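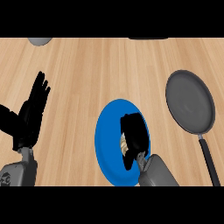
**Why does wood have lines in it?**

The lines are called grain. They come from the way a tree grows, adding a new layer of wood under its bark each year.

## How a tree makes its layers

A tree grows taller at the tips of its branches. It grows wider just beneath the bark, where a very thin layer of living cells makes new wood on the inside and new bark on the outside.

In places with cold winters, a tree grows quickly in spring. The wood made at this time is usually light in color. Growth slows later in the summer, and the wood becomes darker and harder. By the end of September, many trees have nearly finished growing for the year.

One light band and one dark band together make one year of growth. On a tree stump, these bands look like circles, and they are called **growth rings**. The large oak in the Farmont Children's Arboretum came down in a storm, and our staff found 141 rings in its trunk. Visitors may touch the stump, which stands beside the Arar Gate.

## From circles to stripes

A growth ring is really a long tube that runs up the trunk, with smaller tubes inside it. When a saw cuts across the trunk, you see circles. When it cuts along the trunk, you see stripes. If the saw passes near the outside of the trunk, the stripes may bend into tall arches.

## What is a knot?

A knot is the place where a branch was joined to the trunk. As the trunk grew wider, new wood wrapped around the bottom of the branch. The grain has to curve around a knot, much as water in a stream curves around a stone.

## Wide rings and narrow rings

A year with plenty of rain often leaves a wide ring. A dry year often leaves a narrow one. Scientists compare rings from many trees to learn about weather from long ago. Some kinds of trees can live for more than 1,000 years, so their rings hold a very long record.

## Try it yourself

You will need paper, a crayon with its wrapper removed, and a piece of unpainted wood.

1. Lay the paper on the wood and hold it still.
2. Rub the side of the crayon gently over the paper.
3. Look for stripes, curves, and knots.

Rough wood can have splinters, so ask an adult to check it first.

## Words to know

**Bark:** the outer covering of a tree.

**Grain:** the direction and pattern of the fibers in wood.

**Growth ring:** the wood a tree adds in one growing season.

*Text by Shamim Sethi. Reviewed by Shafiq Talukder, Farmont Children's Arboretum. For readers aged 6 and up.*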